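3.2 What people reached for first

I went into this part of the study sure that color would do most of the work. I'd spent February in the Noltdale laundromats watching folks hunt for the stop control on a washer, and red seemed to pull every hand in the room (mine too!). So we sat 16 people down and asked which color they'd press to make a machine quit. Red won easily, but green caused more trouble than I'd planned for.

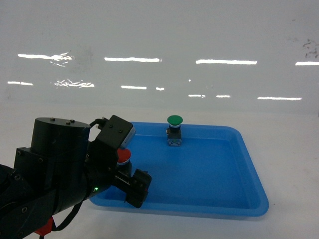

Figure 4. Red and green mushroom-head push buttons in a blue tray.

Five people told us green meant "go." Six said it meant "all is well," and for them pressing it made no sense at all, since you don't press a thing that's already fine. Holger Isaksson and I argued over how to code those answers for most of a week, and we ended up keeping them apart.

Shape came up a lot as well. A wide domed cap reads as something you can slap with a whole palm, and people kept showing us that gesture on the tabletop while they talked.
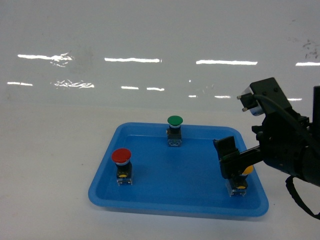 3.3 Words versus colors

Next we added labels. I wrote them by hand the first time around, which was a mistake (my capital S looks like a 5), so Ingegerd Torvik printed a fresh set. With a label that fought the color, say "START" on red, people slowed way down and a few laughed out loud.
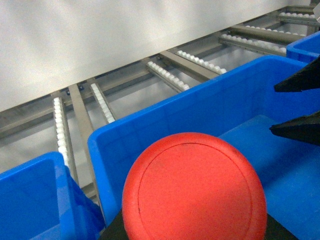 Parvaneh Amini, reading an early draft, objected that slowing down isn't the same as being confused, and that careful people slow down on purpose. She wanted the two split up before we claimed anything.

I think she's right, and I've softened the wording in Section 5. What I'd still defend is the order of things: people told us the color before they told us the word,

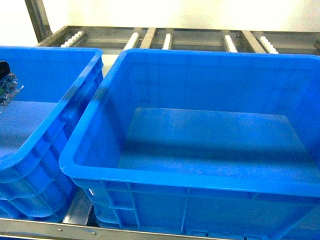 and they did so even when the word was the bigger of the two. Four of them never brought up the label until we asked.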